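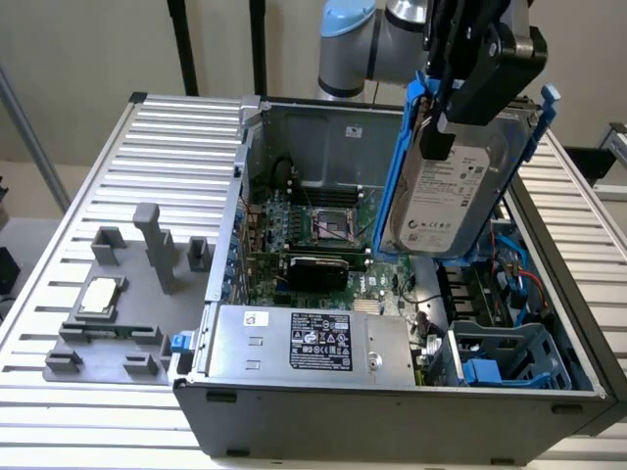 Side panel off, with the hard drive in its blue carrier by the drive bays.

How I back up my family photos (and how you can too)

Every August I come home from our week in Hendcombe with far too many pictures of the same beach, and every year I used to leave them on the phone until it complained. Then my sister-in-law Karlijn lost two years of baby photos and I finally got my act together.

First, get everything into one place. Make a folder on your computer called Photos, then a folder inside it for each year. Don't sort any further yet or you'll be there till Easter!

Next, weed. I do 100 pictures at a sitting with a cup of tea, and I bin almost 30 of them — mostly blurry dogs.

Now copy the whole lot to a second drive. Copy, don't move. Mine is 500 GB and still has plenty of room. When it's done, open a few photos from the copy, old ones and new ones, to check they look right.

Then make one more copy that lives at somebody else's house. I keep mine at my mum's, in the drawer with the takeaway menus, and swap it over when I go for Sunday lunch. An online service will do the job too if your broadband is up to it (ours isn't).

Last of all, put a reminder in your calendar. Mine goes off on the first of the month, and I do it while the tea's cooking.

14 shares
2 comments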